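Getting Two Arms to Share One Paper Bag

I built the enclosure in my garage last October, and the arms have been bolted to the same rail ever since. Picking up blocks got old fast, so this spring I moved on to bags. Paper bags are so much harder than they look! They crumple, they lean, and the handles flop wherever they please.

What worked for me, in order:

Start with the rail. Put both arms on it loosely, swing them toward each other by hand and check that the grippers can almost meet in the middle of the table. Then tighten everything. I tightened first and had to redo the whole thing (3 evenings, ugh).

Leave slack in the cables. More than you think. Run each arm through its full reach with the power off and watch the elbow joints, that's where mine used to snag.

Set your close limit with something soft. My servos take a position value, and 1709 was where the fingers started to flatten a handle without chewing it up. Yours will be different, so creep up on it 40 steps at a time.

Go for the handle before the rim. A rope handle gives the fingers something to bite on, and the paper doesn't tear.

Don't skip the wrist views. Table view for planning, wrist view for the last inch or so. If you can't see both fingertips, re-aim before you do anything else.

Then put some clutter on the table and practice. I like a tray of bakery stuff and a bag with a loud handle.
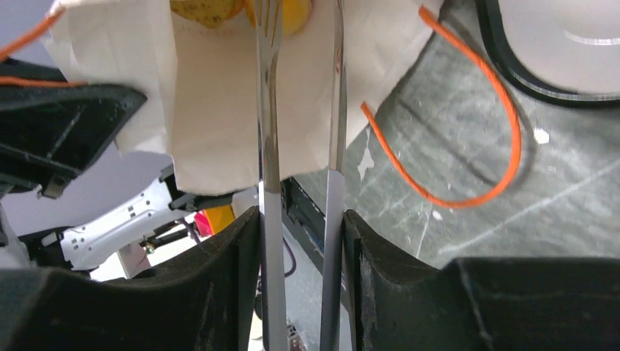
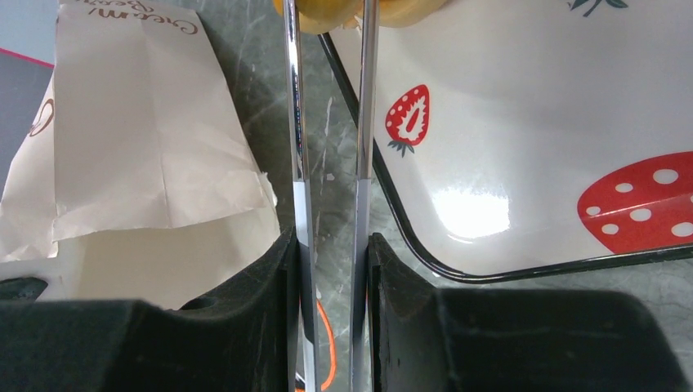

Orange handles are great for this, they pop against the gray. 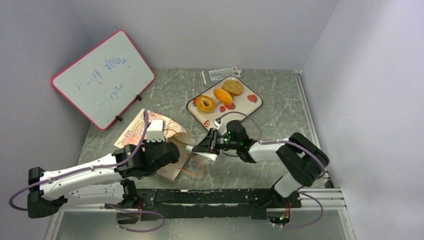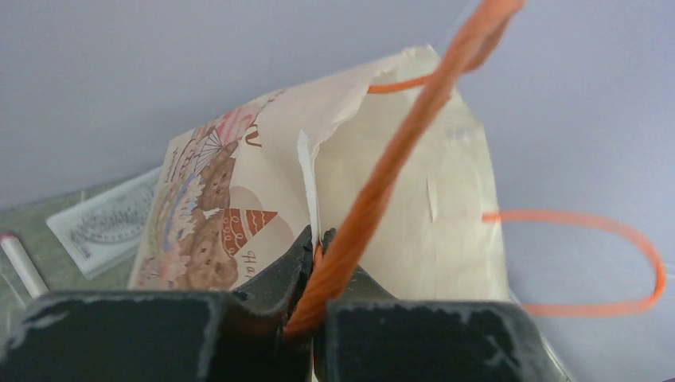

Janaína Medeiros
I went the other way and had one arm hold the rim open while the second one loads. Slower, but my bags have thin string handles and the grippers kept dropping them. Did you put anything on your fingertips for grip? Mine get slick after a few weeks and I end up scuffing them with sandpaper.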